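Übersicht | Aufbau | Datenformat | Bekannte Grenzen | Kontakt

Lesezeit: 3 Minuten

# draretar-demo-desktop

Begleitdokumentation zur Vorführung der Demontagezelle Draretar am Tag der offenen Tür, Mo., 3. Juni, Standort Brilov. Das Repository enthält Ablaufskripte, Konfigurationen und die während der Vorführung aufgezeichneten Läufe. Der Stand entspricht dem Zweig `demo`. Änderungen aus dem Laborbetrieb sind nicht eingepflegt.

## Gegenstand

Gezeigt wurde die teilautomatisierte Zerlegung ausgedienter Desktop-Rechner. Jeder Durchgang dauerte 35 Minuten einschließlich Fragen, die Gruppen waren auf 10 Personen begrenzt. Insgesamt kamen mehr als 300 Besucher. Die Moderation lag bei Enda Geraghty, die Altgeräte stellte der Verwerter Ó Ceallaigh bereit.

## Aufbau

- Kollaborativer Roboterarm mit schwarzem Zweifingergreifer
- Kleine Kamera am Handgelenk, zusätzlich eine feste Kamera am Arbeitsraum
- Auflage aus Aluminiumprofilen, Gehäuse liegend, Seitenwand vorab entfernt
- 3D-gedruckte Aufnahmeplatte neben dem Gehäuse
- Ablaufsteuerung Usari, Konfiguration unter `config/usari_demo.yaml`

## Ablauf eines Durchgangs

1. Referenzfahrt des Arms, Prüfung der Greiferöffnung.
2. Übersichtsaufnahme mit der festen Kamera, Bestimmung der Gehäuselage.
3. Anfahrt über die Hauptplatine, Nahaufnahme mit der Handgelenkkamera.
4. Anfahrt an ein Innenteil des Gehäuses, Kontakt mit reduzierter Geschwindigkeit.
5. Rückzug, Freigabe durch die Bedienperson, Fragen.

Schritt 4 wird nur nach manueller Bestätigung gestartet. Bei Abbruch fährt der Arm in die Ausgangslage, der Lauf bleibt mit Status `aborted` im Datensatz.

## Datenformat

Pro Lauf ein Verzeichnis unter `runs/`. Gelenkwinkel und Greiferzustand liegen als CSV vor, Bilder als PNG. Die Zeitstempel beider Kameras beziehen sich auf die Uhr des Steuerrechners. `meta.json` enthält Gerätetyp, Status und Freitextnotizen.

## Bekannte Grenzen

- Die Kalibrierung der Handgelenkkamera stammt aus dem Januar und wurde vor der Vorführung nicht wiederholt.
- Helle Blechflächen sind teilweise überbelichtet. Die Segmentierung liefert dort unvollständige Kanten.
- Bei 3 Läufen fehlt die Kraftmessung, siehe `meta.json`, Feld `ft_valid`.
- Die Greifpunkte gelten nur für die vorgeführten Gehäusetypen. Eine Übertragung auf andere Bauformen wurde nicht geprüft.
- Die Daten sind zur Bewertung von Taktzeiten ungeeignet, da die Geschwindigkeit für den Publikumsbetrieb herabgesetzt war.

## Bildmaterial 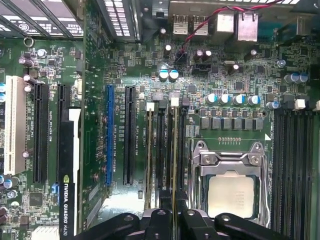
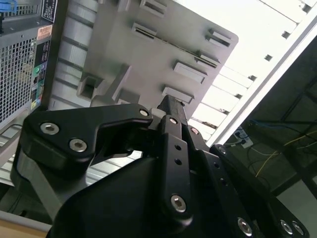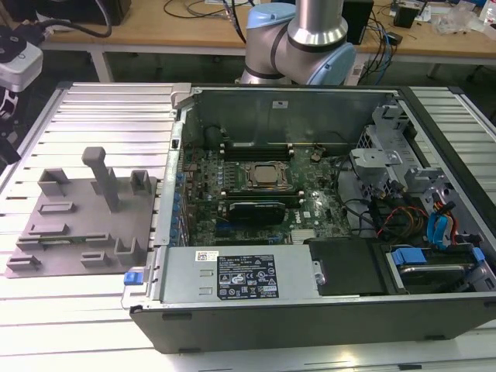 Abb. 1–3: Hauptplatine mit Quadro K620 zwischen den Steckplätzen; Greiferspitze am grauen Kunststoffteil im Gehäuse; liegender Rechner und Aufnahmeplatte auf dem Profiltisch. 1 und 2: Handgelenkkamera, 3: feste Kamera.

Kontakt: Enda Geraghty, Projekt Draretar, Brilov | © Draretar | Nach oben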